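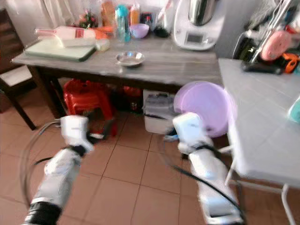
May 4, 2018

Spent most of the day on the Grimside cord samples, and I'm writing this up before I forget which box is which. For anyone picking this up after me: we're looking at placentas and cords from twin births to see how often the hospital's first guess (shared placenta or separate) matches what the DNA says. Grimside sent us 68 pairs. The Welum clinic is supposed to send another 50, but they've been supposed to do that since December, so I'm not holding my breath.

Good news first. The new swab kit from Esquivel works fine on the frozen stuff. I ran 16 pairs this morning with the old kit and the new one side by side, and the calls came out the same in every pair. The new one gave me fatter bands too, which my eyes appreciate! Delyth thinks we should switch over right away. I'd like to finish the Grimside set on the old kit first, so we don't have to explain a change in the middle of the table.

Now the annoying part. Pair 31 came up as identical, and the birth notes say one boy and one girl. My first thought was that I'd mixed up the tubes (it wouldn't be the first time, see the mess with the blue rack). So I pulled fresh tissue from both cords and ran it again, with Jamila labeling and me pipetting so we were each only doing one job. Same answer. Either the hospital clipped two pieces off the same cord, or somebody ticked the wrong box on the form, or it's something a lot rarer and I should sit down before I get excited. There are a few reports of boy-girl identical pairs where one twin lost a Y chromosome early on. I'm not writing that anywhere except here. Emailed Grimside to ask whether they kept a second block from either baby.

Jamila also spotted that the form asks for "cord A" and "cord B" but doesn't say if A is the firstborn or just the one with the single clamp. The Londorlow nurses use the clamps, Grimside goes by birth order, and I have no idea what Welum does. It doesn't change the identical or not identical call, but it matters a lot if we ever want to match cords to birth weights. Delyth is going to call round and ask.

Freezer: the bottom drawer is icing up again and I had to lean on it to get it shut. Tubes up to 228 are now in the second drawer, left side, in the box with my initials. Please don't move them without changing the sheet on the door. I'm looking at you, Delyth, and I say that with love.

Gel 2 from this afternoon is no good, the ladder ran crooked and lane 5 is a smear. I poured it too hot and I was in a hurry. Photo is taped in anyway, opposite page.

To do next:
Rerun gel 2, let it set properly this time.
Sex markers on pair 31, both cords, in duplicate.
Order more of the small filter tips, we're on the last rack.
Ask Welum for their form before they send a single tube.

Jamila has the key to the chemical cupboard until I'm back.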